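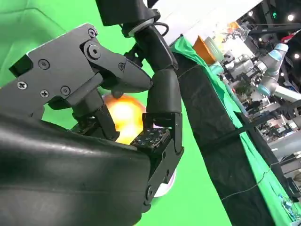 Kiyoshi Murakami would like it known that he doesn't play any sport. People assume. A man who owns 988 balls and can tell you where each one lives must, they figure, have a jump shot, or at least a dog.

"I have a cat," he says. "She's scared of them."

Murakami runs Ogura, a rental shop on the ground floor of a former shoe warehouse in Plunduncombe. He rents out plain things to be filmed and photographed: balls, blocks, bowls, bottles with the labels soaked off, and the backdrops to put behind them. He has been at it long enough to have opinions on orange, and I went to see him on 14 February 2025 mainly to hear them. He had forgotten I was coming and was eating soup.

The ball department, as he calls it with a straight face, takes up the back wall. Everything is sorted by color first and size second, an arrangement his business partner, Bastien Cordier, has been trying to reverse for years.

"Bastien thinks like a shopkeeper," Murakami says. "He thinks a customer comes in and says, I need a ball this big. They don't. They come in and say, I need an orange one. Then you ask how big and they do this." He puts down the spoon and holds his hands in front of him, cupped around nothing. The hands get closer together, then farther apart. "Every time. They don't know. But they know it's orange."

Why orange? I ask.

"Because of green."

It takes him a while to unpack this, partly on account of the soup. Most of his customers shoot against green fabric, the kind meant to be swapped out later for a beach or a kitchen or the surface of the moon. Anything green in front of it goes with the beach. Anything yellow is a gamble. Blue is fine until somebody changes their mind and hangs a blue backdrop. Red works, but he finds it goes dull and heavy on screen, "like a tomato somebody sat on." Orange stays put. It shows up, it has an edge, and you can tell which side the light is on.

"That's the other thing. You want to see that it's round. You'd be amazed how many balls don't look round. A matte black ball is a hole. A white one under a strong lamp is a plate. Orange, you get the hot spot in the middle where the light lands, it goes nearly white, and then it comes back down to orange at the rim. Your eye says, okay, ball."

Does he mind the hot spot? Plenty of photographers would.

"I had a man return one over it. He said it was too bright. I said, where was your lamp? He said, on the ball." Murakami shrugs. "I gave him his deposit back. I didn't want to hear the rest."

The orange balls rent for less than you'd expect and come back in worse shape than you'd hope. The common complaints, going by the ledger he let me leaf through, are scuffs, ink, tape residue and, in one entry underlined twice, "bitten." He washes everything in dish soap in a utility sink and dries it on a baker's rack. Furniture polish is banned. Cordier once used it to brighten up a batch before a big order and, in Murakami's telling, they slid off every surface in the county.

Cordier, reached by phone at a trade fair, remembers it differently. "They looked wonderful," he says. "He never mentions that they looked wonderful."

If the balls are Murakami's, the fabric belongs to Cordier. He buys it by the bolt from a supplier called Flaltska, cuts and hems it himself, and is not open to discussion on how it should be stored, which is rolled. On a tube. With the face out. The inventory has 32 green backdrops in it, and he talks about them the way other people talk about teenagers.

"They leave here perfect," he says. "Smooth. You could skate on them. They come back in a shopping bag."

Folds are what he's paid, or not paid enough, to worry about. A sharp crease catches light along one side and throws a shadow on the other, and then your nice flat green is two greens. He'll steam one out for a customer if he's in a good mood. A faint fold up in a corner, he'll let go. I tell him that sounds almost relaxed.

"You pick your corners," he says. "A soft diagonal, off to the side, nobody's going to cry. Right behind the ball, I'd cry."

The firm wasn't always so narrow. When the two of them started, they rented anything, and the old catalog, which Murakami keeps in a drawer under the register, lists 2,067 items, among them a sleigh, a dentist's chair and something entered only as "large fish (2)." Most of it went in a single February, when the roof leaked and the landlord declined to be moved by the fish. What survived was what had been sitting on the high shelves. Those were the balls.

"So you could say it was a plan," says Murakami. He doesn't say that it was.

They make do with the smaller catalog. Their steadiest seller is a house item called the Pimen, a plain orange ball with no logo, no seam you'd notice and nothing written on it. It was named for a customer's parrot. A Pimen costs 60 cents a day to rent, on the theory that people who won't pay for a ball will pay for a number that small, and will then forget to bring it back for a month.

I ask whether he ever gets tired of them.

He gives it real thought. He goes over to the wall, takes one down, turns it under the work lamp, rubs at a mark with his thumb and holds it out at arm's length, up against the nearest roll of green.

"I get tired of the small ones," he says. "They go under things."

A customer came in then, a young woman with a tote bag and a list. She needed a ball. Murakami asked what color, and she said orange, and he asked what size. She put down the tote bag and held up her hands.

He didn't look at me, but it took some effort. He rang her up for two, a little one and a bigger one, and told her to keep the receipt. Then he went back to the soup, which had gone cold, and asked if I wouldn't mind getting the fish into the article somehow, as they had never been properly photographed and he thought the big one deserved it. I pointed out that the catalog said both were large.

"One was larger," he said.

Ogura is open most mornings. Ring the side bell; the front one belongs to the upholsterer. Backdrops should be returned on the tube they came with, and Cordier does check.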